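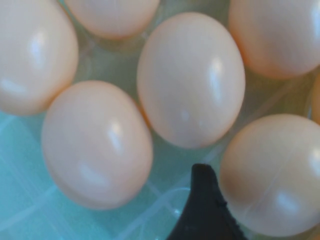

Eierbehälter Lindholm, klar, für Kühlschrank und Speisekammer
Artikelnummer 638

Wir verwenden Cookies, damit Ihr Warenkorb auch beim nächsten Besuch noch gefüllt ist. Mit der weiteren Nutzung dieser Seite stimmen Sie dem zu. [OK] [Mehr erfahren]

Wer gern backt, am Wochenende ein großes Frühstück auf den Tisch stellt oder das Glück hat, dass in der Nachbarschaft jemand Hühner hält, der kennt das: Die Eier kommen in allen möglichen Pappschachteln ins Haus, eine halb leer, eine ganz voll, eine mit einem Deckel, der schon lange nicht mehr richtig schließt. Im Kühlschrank stapelt sich dann ein kleiner Turm, und beim Kuchenteig fehlt doch wieder eines! Der Lindholm ist unser Vorschlag für alle, die ihre Eier lieber an einem einzigen Platz beisammen haben und auf einen Blick sehen möchten, ob es noch für den Biskuit reicht.

Es handelt sich um einen rechteckigen Behälter aus durchscheinendem Kunststoff mit gerundeten Ecken, in dem die Eier in mehreren Reihen hintereinander liegen. Mehr ist es im Grunde nicht, und gerade deshalb mögen wir ihn so. Man hebt ihn mit beiden Händen aus dem Fach, stellt ihn auf den Tisch, nimmt heraus, was man braucht, und stellt ihn wieder zurück. Wir haben ihn seit einer ganzen Weile in der Küche unseres Ladens in Wenham stehen (dort wird für die Kundschaft gebacken, und zwar reichlich), und er ist inzwischen so selbstverständlich geworden wie das Nudelholz.

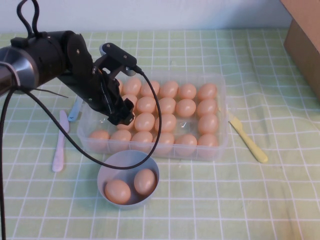

Text: Ladenküche Wenham, 3. Februar 2018

Auf dem gedeckten Tisch macht sich der Lindholm übrigens auch recht hübsch. Die Wände lassen die Farbe des Untergrunds durchschimmern, auf unserer blassgrünen Decke mit den feinen weißen Linien sogar ein wenig vom Karo, und die Eier mit ihrem warmen Pfirsichton kommen dadurch schön zur Geltung. Wer zu Ostern einen langen Tisch für die ganze Familie vorbereitet, kann den Behälter gut in die Mitte stellen und eine Schüssel davor, dann können sich alle bedienen. Für den Eiersalat, das Färben mit den Kindern oder das große Blech Streuselkuchen ist das ebenfalls praktisch, weil niemand mehr mit der Schachtel hin und her laufen muss.

Eine Frage, die uns im Laden immer wieder gestellt wird: Passen auch besonders große Eier hinein? In der Regel ja. Die ganz dicken von älteren Hennen liegen etwas enger aneinander, und wir lassen dann lieber einen Platz frei, damit die Finger gut dazwischenkommen. Kleine Eier haben naturgemäß mehr Spiel. Tragen Sie den Behälter in diesem Fall bitte waagerecht und nicht allzu schwungvoll.

Auch gut zu wissen: Frische Eier stellen wir nach hinten, die älteren nach vorn. So greift man von selbst zuerst zu denen, die bald verbraucht werden sollten. Das Legedatum oder das Datum auf der Schachtel schreiben wir mit einem weichen Bleistift auf ein Stückchen Papier und legen es dazu. Manche unserer Kundinnen schreiben es lieber gleich auf die Schale, das geht natürlich genauso.
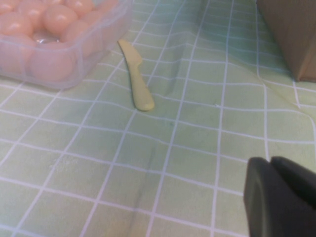
Durchscheinend, rechteckig, mit gerundeten Ecken: der Behälter auf der hellgrünen Decke mit weißem Karo.

Pflege und Reinigung

Den Lindholm waschen Sie am besten mit der Hand, mit lauwarmem Wasser und einem Tropfen Spülmittel. Ein weiches Tuch genügt vollkommen. Scheuerschwämme und Scheuermilch bitte im Schrank lassen, klarer Kunststoff bekommt davon mit der Zeit einen Schleier, der sich nicht mehr wegpolieren lässt (wir haben es bei einem älteren Stück ausprobiert und uns ziemlich geärgert). Für die Spülmaschine ist der Behälter nicht vorgesehen. Ist doch einmal ein Ei zerbrochen, spülen Sie zuerst mit kaltem Wasser vor, sonst stockt das Eiweiß in den Ecken. Danach gut abtrocknen und erst dann wieder einräumen.

Angaben zum Artikel

Bezeichnung: Eierbehälter Lindholm
Farbe: klar
Form: rechteckig, Ecken gerundet
Material: Kunststoff
Gewicht, leer: 354 g
Reinigung: Handwäsche
Garantie: 2 Jahre
Lieferumfang: ein Behälter, ohne Eier und ohne Dekoration

Passt gut dazu

Die Tischdecke Ciladham in Hellgrün mit feinem weißem Gitter ist ein kleiner Liebling in unserem Sortiment. Sie fällt weich und darf ruhig ein paar Falten werfen. Auf einem Frühstückstisch wirkt sie frisch, ohne dass man sonst noch viel dekorieren müsste. Wir führen sie für rechteckige Tische, andere Zuschnitte besorgen wir gern auf Anfrage.

Aus der Reihe Trundbridge kommen die Rührschüsseln, die wir selbst zum Aufschlagen benutzen. Wenn Sie beides zusammen bestellen, packen wir es in einen gemeinsamen Karton, das spart Porto und Füllmaterial.

Versand und Abholung

Der Behälter ist vorrätig und geht gut gepolstert auf die Reise. Wer in der Nähe wohnt, darf ihn auch gern in Wenham abholen und vorher in Ruhe in die Hand nehmen. Bitte messen Sie zu Hause einmal Ihr Kühlschrankfach aus und bringen Sie die Maße mit, dann stellen wir den Lindholm neben das Maßband und sehen gemeinsam nach. Vor Ostern ist die Nachfrage erfahrungsgemäß groß, und im März kann es deshalb ein paar Tage länger dauern, bis Nachschub da ist. Auf Wunsch legen wir Ihnen ein Stück zurück, ein kurzer Anruf im Laden genügt.

Newsletter: Rezepte, Neuheiten und Angebote aus der Ladenküche direkt in Ihr Postfach. E-Mail-Adresse eingeben und anmelden. Die Abmeldung ist jederzeit möglich.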